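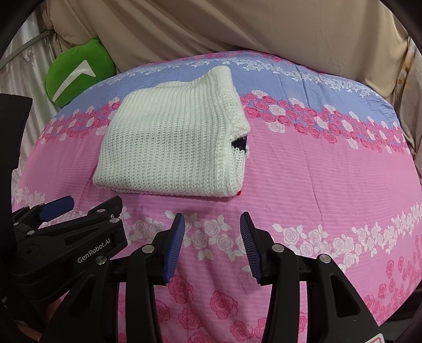 Folding chunky sweaters so they stay folded

I do my sweaters on the bed. The dining table is the right height, but there's always a grain of something on it, and pale knits pick up everything. A bed with the sheet pulled smooth gives you room for both sleeves, and you can walk around to the other side when one won't behave.

Button nothing, zip nothing, just lay the sweater out and pat it flat with your palms. Don't tug! Ribbed knits stretch sideways if you look at them wrong, and then the hem never hangs straight again. Start at the neck and work down, and get the sleeves straight out from the shoulders before you do anything else.
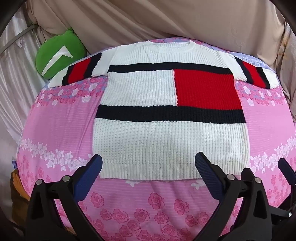 Face up, sleeves out, ribbed hem pulled level.

From there:

Bring one sleeve straight across the chest, then fold its side in by a third or so.
Do the same on the other side, laying the second sleeve over the first.
Fold the hem up to the middle, then fold once more toward the neck.
Squash the air out gently — a forearm works better than a hand.

If the sweater is really thick, skip the last fold and roll it loosely from the hem. Amna Bukhari taught me that one when I was trying to get 4 of them into a single drawer (I got 2 in and gave up).

Color blocks need a bit more care. With red next to white I slip a sheet of plain tissue between the layers before it goes away for the summer. Mine go up on the closet shelf in April, heaviest at the bottom, and I never hang them. Hangers leave those little shoulder bumps, and steaming them out takes me half of a Tuesday evening.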